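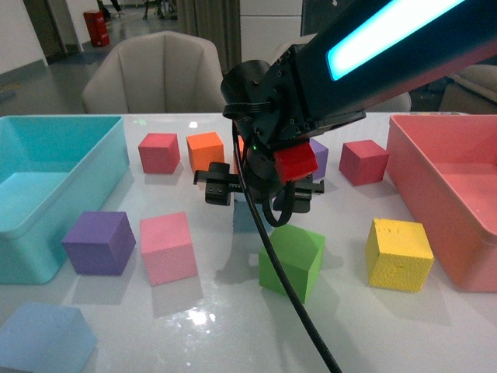 4. Setting up the Cedura label printer

Do this before you print any bin labels. Plug in power first, then the network cable. Wait for the status light to stop blinking.

4.1 Loading the roll

1. Open the lid. Push both side guides out.
2. Drop the roll in, labels facing up. Printer takes rolls up to 60 mm wide.
3. Close the guides until they touch the roll. Snug, not tight.
4. Pull the first label past the tear bar and shut the lid.
5. Hold FEED till it beeps twice. It will spit out three or four blanks - normal.

CAUTION: Print head gets hot on long runs. Let it cool before you open the lid to clean.

4.2 Connecting to Stastarari

1. Log in to Stastarari with an admin account. Regular accounts won't see the Devices tab.
2. Devices > Add > Label printer.
3. Type in the 8-character code from the sticker under the base.
4. Pick a template. Koltitz Small for shelf edges, Koltitz Wide for bins and totes.
5. Save, then hit Test. One label should come out.

Nothing came out? Check the cable, then restart the printer. Still nothing - remove the device and add it agian. 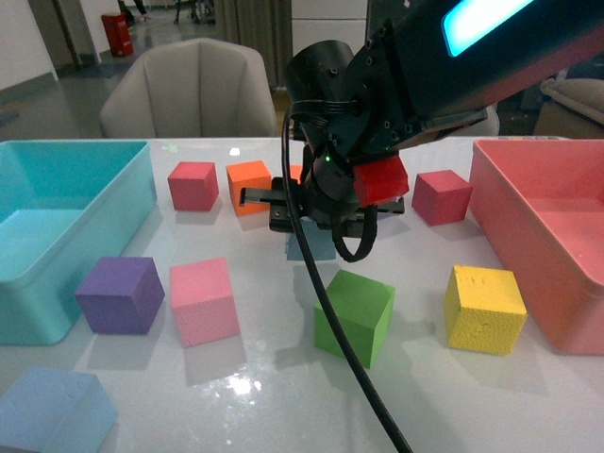

4.3 Printing a batch

1. Go to Stock > Labels and tick the items you want. Max 100 per batch.
2. Set copies. Default is 1.
3. Darkness at 50 is fine for paper stock. Go up a little for the plastic ones.
4. Print. Don't open the lid mid-batch, you will lose the count and have to start over.

NOTE: Barcodes need a clear margin on both sides. If the scanner won't read, dont stretch the template - use the wider one.

4.4 Sticking them on

Wipe the surface with a dry cloth. Flat face only, no ribs or curves. Press from the middle out. Old label has to come off first, scanners pick up both.

4.5 Cleaning

Every roll change. Alcohol wipe across the head, left to right, leave it a minute to dry. No blades, no paper towel.

Spare rolls and wipes - order through Hailu, part list in section 9.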